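Speaker notes – "The Snack Shelf and the Table Next to It"
Talk for the small shops evening, Dalleren

Opening. Thank them for coming out after a full working day, and thank the people at Gatska for the coffee. Wait for the back row to settle. Don't start with the numbers, start with the story about my first stockroom, which was a hallway with a curtain across it, and how I once sold a woman the display box because I couldn't find the crackers that were supposed to be in it. Let them laugh if they want to. Then say that I've been arranging snack shelves for most of my grown-up life and I still rearrange my own pantry when I can't sleep.

Slide 2. What we mean by a small shelf. I'm talking about the kind of shop where the whole dry snack section is one unit, maybe two, and where the same person orders the goods, unpacks them and rings them up. The big-store advice doesn't fit these places very well. It assumes you have forty of everything. Say plainly that a shelf with a few things on it can look perfectly good, and that I would much sooner see four cans with some air around them than a wall of product with dust along the back.

Slide 3. The Wilczyńska shop. Go slowly here, people always like this one. When I first visited they had 299 separate products in a room you could cross in six steps. We took everything off the shelves in one long evening (it was November, and the heater was making that ticking noise) and put back only what had sold since the summer. Mention the tin of cocktail onions. Mention that the owners kept three things purely out of affection and that I think they were right to. A shop should have a few things in it that somebody loves.

Slide 4. Cylinders. My favorite subject, so keep an eye on the clock! Tall snack cans are lovely to sell and a nuisance to store. They roll, they tip, they turn their backs on you. Stand them upright, faces to the aisle, and give them a shelf with a lip on the front edge if you possibly can. Ask who in the room has had a can come down on their foot. Then talk about color – bright cans do very well against a dark shelf, and you don't need a lamp or a sign to help them along. If you have a yellow one and a red one, put them next to each other and leave them alone.

Slide 5. The table. Everybody forgets the table. You need a clear flat surface right beside the shelf, close enough that you can turn from one to the other without taking a walk.

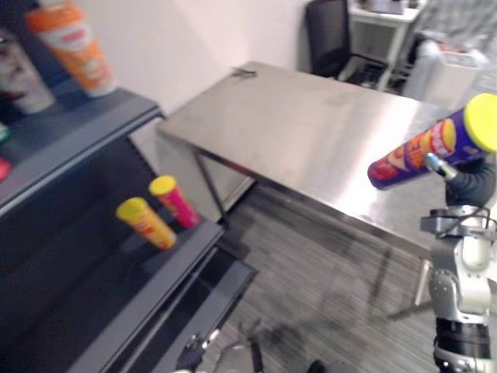

I like steel for this, because you can wipe it down in a moment and it doesn't mind being knocked, but a good solid kitchen table has served plenty of shops I know. What matters is that it stays clear. The table is for the twenty minutes when you're unpacking, and then it goes back to being a table. At Grestetti they let theirs fill up with mail, tape, a stapler and somebody's scarf, and after a month they were unpacking on the floor again. Tell this one kindly, they may be in the room.

Pause for water.

Slide 6. The weekly half hour. Pull everything forward, turn the labels out, check the dates, wipe the shelf while it's open. Start at the top and work down so the crumbs fall where you haven't cleaned yet. I do mine with the radio on. Write down what's missing before you go looking for it in the back, or you'll come out with something else entirely and feel pleased about it.

If there's time, the story of the 617 paper bags. If there isn't, skip it and go straight to questions.

Questions. Somebody will ask about baskets by the register. Yes, but one basket. Somebody will ask about chilled drinks and I should admit that I don't know much about them.

We have to be out by 2130, so leave the handouts by the door and help stack the chairs.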